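Jan 29, 2025

Riding escort in the cold

We had 14 bikes and four cars at the Plelthorpe cemetery for the Army veteran's service. It was 23 degrees when I left the house, and the ride out from Nakpan took longer than I wanted. Two of the newer riders had never stood a flag line before, so we went over it in the parking lot. The family pulled in while we were still unrolling flags. Next time we stage earlier.

The honor guard folded the flag and a bugler played Taps. His daughter thanked each of us by hand. He served in the motor pool and came home in September, and she said he never talked much about it.

Back home I put the flags and poles away and got the donation stuff sorted in the garage. There are still kids' toys to go to the Onorura veterans' family center.
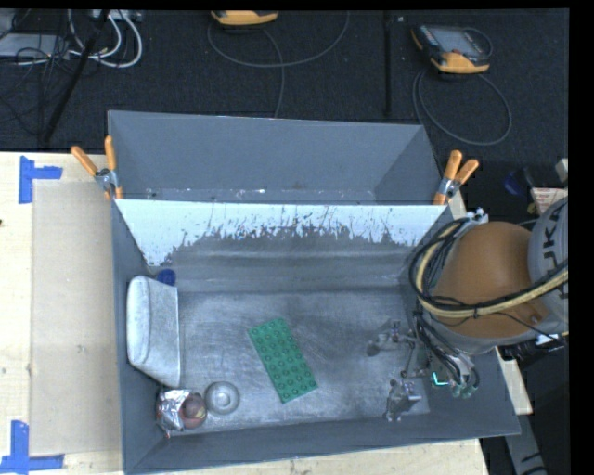

What to bring next time

Wool socks, a second pair of gloves, and a thermos. The poles get very cold to hold for an hour. If you ride, fill up in Nakpan, as the station near the cemetery has closed. The next service is at Flolora and I will post the staging time when I have it.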